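Print this page
E-mail this page

Blocks and small parts: the table-top gallery

The block sets were built for the Piltska project. The sets come in several sizes, and most of the pieces carry a printed marker so that they can be told apart. Fiona Dalgleish drew up the first set and Donnie Ritchie cut the later ones. Click through by category or scroll down.
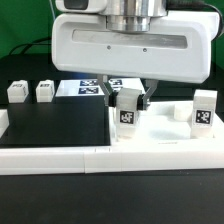
STACKING AND PLACING

White block with a square black-and-white marker, held between the finger pads. The taller block to the right is marked as well – the small cube behind it shows a plain side.

The full set is kept in a lidded tray with 14 compartments, one for each piece. Tall blocks go in on their sides. Markers are printed on matt paper and stuck on by hand, and Eilidh Dow checks each one against the list before a set goes out. A marker that has started to lift at the corner should be replaced, not glued back down. Spare sheets are in the drawer under the printer.

Edges are rounded with fine paper, 400 grit, and then wiped with a damp cloth. Please don't use spirit cleaner on the printed faces – it takes the black off.

Sets can be borrowed for up to 6 weeks. Ask Nelly Cárdenas for the tray and sign the sheet on the cupboard door. Returned sets are checked in January, and missing pieces are made again from the same drawings.

Page last changed 31 Dec 2023

Print this page | E-mail this page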